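Working next to the arm: my placement report

Tamer Tannous, placement student at Gendum
Handed in 3 Sep 2024

Why I picked this subject

I spent my placement at Gendum, which packs and tests kitchen things for other companies. When I applied I thought I'd be doing spreadsheets (I did plenty of those too!), but the week I arrived they were switching on the first robot arm in the sorting room, and my supervisor asked if I wanted to follow that instead. Of course I did. My question for the report is a simple one: what happens to the people in a room when part of their work goes to a machine?

How I went about it

I talked to 17 people, mostly over tea, and I sat in the sorting room for 28 shifts with a notebook. I didn't record anyone, so what people told me is in my own words unless I wrote the sentence down there and then. I also worked the sorting table myself for a while, badly, and I think that taught me more than the interviews did.

What the job was before

Before April, sorting was all by hand. Mixed crates came in from Louro, the customer, and you picked out what belonged together, checked it for damage and sent it on. People rotated every couple of hours and the table was where you chatted. You could do it half asleep, one of the older sorters told me, and he meant it as praise. The bad side was wrists and shoulders. Nearly everyone I spoke to had had a sore one at some point, and two had moved to other departments over it.

What the job is now

The arm does the picking for the crates it knows. For anything it doesn't know, somebody has to teach it, and that's a new job that didn't exist here before. You lay out a practice table, run through the moves, look at what went wrong, shift things about and go again. The software is called Fumis and the staff complain about it constantly, mainly the menus.

I'd imagined practice would be done on rows of identical boxes. It's much messier than that! The idea is to mix up shapes, so a round thing that rolls, a flat thing, something lying on top of something else, something with a door. The layouts look a bit like a children's play kitchen after a busy afternoon, and the toy food gets a lot of comments from visitors. I liked doing the layouts best of all. You start thinking about objects in a strange way – which side of a cup the handle is on, whether a bottle lying across a plate can be lifted without the plate coming too, how you get hold of a piece of toy banana when it's in a bowl with the others.
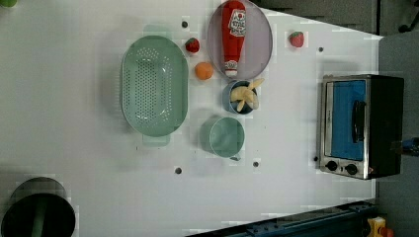 What people said about it

Opinions were more mixed than I expected, and they didn't split by age, which was my first guess. The people who had taken up teaching were mostly happy. They sit down more, they get to solve things, and their shoulders feel better. One woman told me it was the first time in years she'd gone home still thinking about work, and she couldn't decide if that was good.

Those still sorting by hand were less keen. The arm gets the easy crates, so what's left for people is the awkward stuff: the tangled, the broken, the badly packed. The day is made of hard bits only, without the easy stretches in between when you could rest your head. I hadn't thought of that at all until I'd done a shift of it, and I was worn out by lunch.

Then there's the talking. The rotation has gone, the teaching table is at the other end of the room, and people who used to stand side by side now see each other at breaks. Several brought this up without me asking.

Pay and training

Teachers get a small supplement. Hand sorters don't, and this was easily the sorest point. The training is a course of 10 hours, bought in from Claltemix, and everyone who tried it said the useful part was the practice afterwards with a colleague. Places on the course went to whoever asked first, so the night shift mostly missed out.

What I'd suggest

I gave these to my supervisor as well, so they aren't a surprise to anyone.

Bring back the rotation, with the teaching table included, so the hard crates get shared out.

Put the next course on at a time the night shift can make.

Leave a few easy crates for hand sorting. It'll be a bit slower, but I'd still try it for a month and ask people how they feel.

What I'd do differently

I should have started the interviews earlier. By the time I got going, people had already half forgotten what the old routine was like, and I had to piece it together from different versions. I'd also like to have spoken to the two who moved departments, but the shifts never matched up. My supervisor has said I can come back and try them once the second arm is in.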